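**Two-arm build, Tundislow shared workshop: sim first or just cut metal?**

**roscoe_bellamy** | May 18, 2025

Right, quick one before I have to give the bench back. Two arms on one white base, parallel grippers, going in the corner at Tundislow where the old lathe was. Frame not welded yet. Been running the whole lot in sim since March so I don't drill holes in the wrong place again.

Problem is the fingers. Blocky, flat ends, no pads. Model is just my CAD dumped in, so the real ones will be the same unless someone talks me out of it. Wrist view, fingers open, red thing off by the left finger:

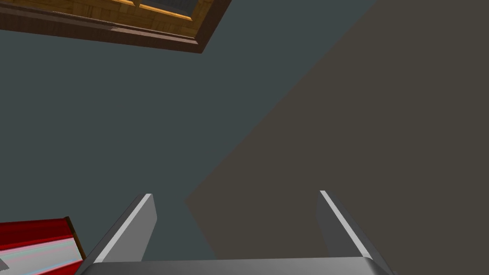
Stroke on the drawing is 100 mm and I'm wondering if thats daft. Controller board is a Ferkident, it'll drive that easily enough, but long stroke means a long screw and the slow close drives me up the wall. Could drop to half and live with it?

Budget left: almost £200. Including the motors for the second arm. Yes I know.

**solderblob**

Stroke's fine. Put pads on. Bare flat fingers on anything shiny, it'll squirt out like soap. Bit of bike inner tube and contact adhesive, done.

**kettle_on**

disagree w/ blob, leave pads till last. Get the geometry right bare, THEN pads. Otherwise you're tuning glue

also why are you bothering with sim at all? I built mine on the kitchen table, no sim, worked after 5 goes

**solderblob**

5 goes is why he's bothering with sim.

**kettle_on**

5 goes at a tenner each. Cheaper than months of clicking about

**roscoe_bellamy**

Bit of both then. Bare fingers first, inner tube in the drawer.

Sim does earn its keep for reach though. Only way I can tell if the arms will foul each other before the base is bolted down. Furnished the room with whatever models I had lying about, hence the market cart. Same session, from behind the base: 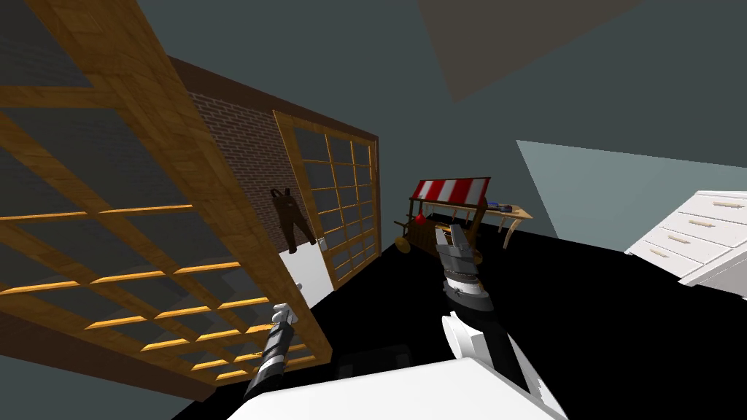
Shoulder spacing is what I keep going back and forth on. Wider = more reach at the sides, but then working with both hands close in gets awkward, elbows stick out, and the bloke on the next bench already moans about my toolbox.

**hexkey_hattie**

Is your room level?? Everything's on a slant to me. If the camera's rolled on the mount sort that before you trust any reach numbers by eye.

**roscoe_bellamy**

Haven't checked. I do use the joint readouts for the numbers mind, not by eye. But fair, will look at the mount tonight.

**hexkey_hattie**

Do. I lost a week to a rolled camera, kept shimming the base like an idiot. Base was fine.

On spacing, go narrow. You can always shove a table closer, can't un-clash two elbows in software. Well you can but it's misery.

**kettle_on**

wide. narrow looks tidy and then you can't get your own hand in to clear a jam

**solderblob**

Slot the mounting holes and stop arguing. Bit of 2 inch box section, long slots, slide the shoulders where you want.

**roscoe_bellamy**

Slots. Why didn't I think of slots. Radora do the box section cut to length, will ring in the morning.

Does it need a brace across the back with slots that long? Don't want it walking about when both arms swing teh same way

**solderblob**

Yes brace it. And serrated washers, not plain.

**kettle_on**

plain's fine if you do them up properly

**hexkey_hattie**

Plain is not fine.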